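Section 4: Washing and Drying Your Wunisus Duvet

Your duvet will last for years if you wash it the right way, and it's a lot easier than most people expect! Read this section once all the way through before you start, then keep it near the washer. If you have the Soro summer weight, go to Section 5 for drying times, as it needs far less heat.

Before the first wash

1. Take off the cover and check all four corner loops. If one has come loose, stitch it back now with plain cotton thread.
2. Spread the duvet out on the bed and go over both sides for small holes or open seams. Daylight is best for this.

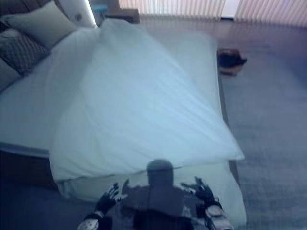
Duvet spread across the mattress.

3. Close any hole before washing, even a tiny one. Two or three stitches will do. A pinhole can let out a surprising amount of filling once the drum gets going.
4. Treat marks with a drop of mild liquid soap and a damp cloth. Dab, don't scrub, and rinse the spot with cool water.

CAUTION: Do not use bleach or fabric softener. Softener coats the filling and makes it go flat, and no amount of fluffing will bring it back.

Washing

5. Use a front-loading machine with plenty of room. The duvet should fill the drum loosely, with a hand's width of space at the top. If you have to push it in, the machine is too small — take it to a laundromat and use one of the big ones.
6. Measure 10 ml of mild liquid detergent. It looks like nothing, but please trust it. Extra soap is the main cause of stiff patches.
7. Choose the gentle cycle, warm, with a low spin. The Nakida weave likes a spin of 500 or lower for the first wash. After that you can go up one setting.
8. Run a second rinse. If you still see suds on the glass, run a third.

NOTE: The duvet will come out heavy and lumpy and look ruined. It's fine! Wet filling always clumps, and the lumps break up in the dryer. Lift it with both arms from underneath so the seams don't take the weight.

Drying

9. Set the dryer to low and add two clean tennis balls or wool dryer balls.
10. Dry for 47 minutes, then take the duvet out, shake it hard from each side, and turn it over.

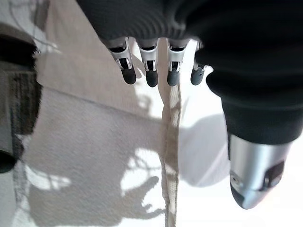
11. Repeat until no part of it feels cool or clumpy. Three rounds is normal for a twin and four or five for a king. Pinch the filling at the corners and along the center seam, where damp likes to hide.
12. Hang it over a rail or two chair backs overnight before you put the cover on again.

CAUTION: Never store a duvet that is still damp inside. Mildew can start quickly and the smell does not wash out.

Putting the cover back on

Turn the cover inside out, reach in, and grab the two far corners. Take hold of the duvet corners through the fabric and shake the cover down over it. Moataz Shawky in our sewing room does a king this way by himself, and it's a joy to watch. Tie the corner loops last. The Huỳnh cover has snaps in place of ties, so press each one until it clicks.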